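Gamthorpe drops the two-cap rule, keeps the shelf

Residents of Gamthorpe may once again put plastic bottles in the recycling with the caps on, the town announced Tue 15 January, ending a policy that had managed to annoy both the people who followed it and the people who had never heard of it.

Under the old rule, adopted last March, caps were to be taken off, rinsed, and dropped in a separate bin behind the library. Bottles with a cap inside a cap - detergents, cough syrups, certain salad dressings with ambitions - had to be taken apart completely. The town mailed out a leaflet on how to do this. The leaflet ran to 2 pages and came in a plastic sleeve, which was not recyclable.

Shalini Awasthi, the town's solid waste coordinator, said the change follows new equipment at the Laleck sorting plant, where bottles from Gamthorpe and four neighboring towns end up. The plant now grinds bottle and cap together and separates the plastics in a water tank, where one kind floats and the other sinks.

"We were asking people to do by hand what a tub of water does for free," Awasthi said. She added that the tub was not, strictly speaking, free.

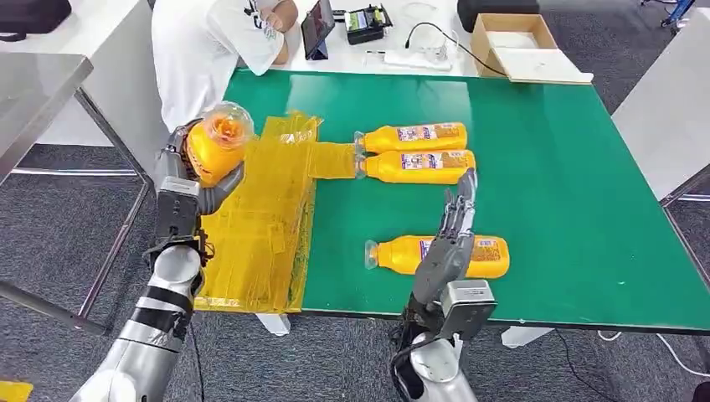
Delyth Powell said she had spent the better part of a year prying domed lids off bottles with a butter knife and would like the town to consider replacing the butter knife. Awasthi said there was no budget line for cutlery.

Loose caps are now the problem. Anything smaller than a coaster falls through the screens at Laleck and goes to the landfill, so a cap sent in by itself is a cap thrown away with extra steps. Residents are asked to empty the bottle, give it a quick rinse, and screw the cap back on. Pumps and trigger sprayers still go in the trash, as the metal spring inside them jams the grinder.

That leaves the caps already collected. The bin behind the library filled up by summer, and the overflow has been living on a shelf in the public works garage in 300 grocery bags, sorted by color for reasons the department could not recall. A Dumen firm that makes park benches has agreed to look at them. It has not agreed to take them.

The library bin will stay where it is through the end of the month, with its slot taped shut. Someone has already left a bag on top.

New cart stickers go out with the next water bill. The leaflet may be recycled. The sleeve may not.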